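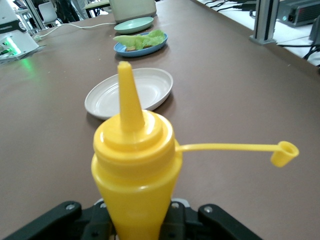

Vol. 2, No. 19

17/01/2023

Quick one, lunch break. Mustard. I have opinions now.

Started because the grocery on Kwofie Street quit carrying the brown kind I grew up on. Panic. Tried the Sarnar stuff instead, too sweet, basically frosting. Then my neighbor gave me a jar of her own and that was it, I had to make some.

So. Seeds, half yellow half brown. Cider vinegar to cover, a bit of water, salt. Leave it on the counter 2 days. Blend. Taste. It will be awful, bitter, like licking a battery. Don't toss it!! I tossed my first batch and I'm still mad about it. Put it in the fridge for 7 days and teh bitterness goes off somewhere.

Honey at the end if you want. I don't want. Cold water for hot mustard, warm water for mild, learned that one the hard way at my brother's birthday.

Put it on: pretzels, cabbage, eggs, the pork thing from May. Not on rice. Tried it.

Next time horseradish, if I can find a root that isnt all dried up. Ok back to work.

Comments

Mariama Amoah: Seven days?? I ate mine the same night and cried.

durcombe_kitchen: Try beer in place of the water. Trust me.

pip: what pork thing

Search this blog... Go

Recent posts
Pork thing, finally
Soup for bad knees
My Puvon toaster died
Pickles, round 2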